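Padding, brass and potato chips: a hand-held gripper from the Ustside workshop

Danuta Pawłowska started with the linkage. The first version of her hand-held gripper, built last August at the Ustside shared workshop, used screws driven straight into the printed arms. By the end of the month the holes had stripped.

"I was taking it apart twice a day," she says. "Plastic threads don't put up with that."

The present version has brass threaded inserts at the points she opens most often. She sets them with a soldering iron and a flat steel bar, pressing until the brass sits level with the plastic. An insert that goes in crooked throws the arm out of line, and she has scrapped several for that. Rupert Kälin, who shares the bench and wrote the logging software, puts the cost of a bad insert at one evening.

The tool is worked by hand. A person holds it, closes the jaws on an object and moves the object somewhere else, while a small camera on the body records the whole thing. The recordings are meant to train an arm that Kälin is building at home from secondhand motors. The arm has a base and a shoulder so far. He expects the elbow by spring.

"People ask why we record before the arm works," Kälin says. "The arm is slow to build and the recordings are slow to make. We do both at once."

They have 705 usable recordings out of 2,003 attempts. Most of the rejected ones date from the first weeks, when the camera mount could turn on its screw. A shift of two degrees was enough to spoil a session, and it often went unnoticed until the files were opened at home. Pawłowska added a locating pin and a second screw, and now checks the mount against a printed grid before each session.

The fingers took longer to settle. Bare plastic slid on anything glossy. Silicone gripped well but dragged at the object on release. She moved on to soft padding, glued on one side only so it can be peeled off and replaced. The edges wear first.

"I replace it when it looks bad," she says. "I don't have a better test."

Grasping practice began with wooden blocks and moved to packaging once the blocks became dull. Bags are harder. The film folds differently at each attempt, and the contents move when the bag is lifted. Kälin would like to add cloth, which he considers worse again. Shiny film also upsets the camera's exposure, so he locks it by hand at the start and leaves it alone. Session 30 was lost to automatic exposure. Session 31 was the first with the setting fixed.

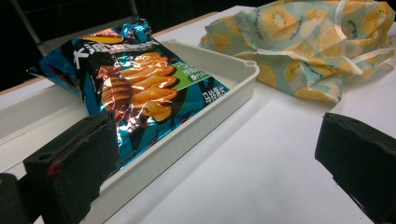
Potato chips, a white tray and the black jaws, in both views.
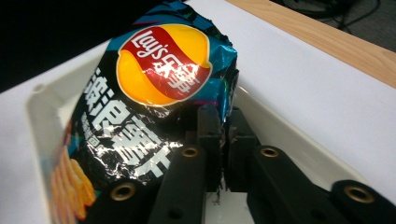
Could the same tool be built without a 3D printer?

Most of it could. Pawłowska says the arms can be cut from flat sheet and drilled, with nuts and bolts in place of the inserts. The camera mount is the one part she would still have printed, and she would pay a shop to do it.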